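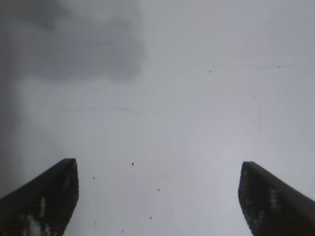
Rhiannon Prothero has been making Porkine, a platform hack with a pig in it, for longer than she'd like to say. It started as a palette swap. Then new levels, then new physics, then a whole second map she threw out in March. I asked what players get stuck on and she said the pit in Urnix, the third world, straight away. Shape of it is two ledges, one coming up from each side, wide gap in the middle. You stand on the left one and you jump. Most people die.

"It's clearable," she says. "Run up, hold the button, let go late. People let go early. I've watched streams of it through my hands."

Her bug tracker has 665 closed entries and she reckons half are that jump. She did make it easier once, by 2 pixels. Got complaints about that as well.

The music is by Kastriot Matić, who she met on the Retent forums. He wrote the Urnix theme in one evening and has been asking to redo it ever since. "He hates the bass. I won't let him touch it. It's the best thing in the game."

What about Ding, the bell item? It was meant to stop enemies dead for a few seconds, but the old engine only has so many sprite slots and it kept eating the doors. "You'd ring it and the exit would go. Just gone. I had to rewrite how doors load, took weeks, and now theres a bell hardly anyone uses."

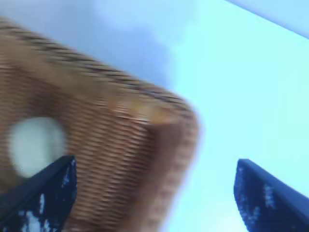

Wicker basket, blurred.

The patch has had 2,407 downloads, which she calls "loads, for a pig". Next version has up to 60 rooms, depending what survives testing, plus a save point before the pit. She argued with herself over that one. Kastriot wanted it, she didnt.

Will there be a Porkine 2?

"No. Maybe. I've got a folder." She wouldn't say whats in it. Then she had to go, somebody had found a way to get the pig stuck in a celing.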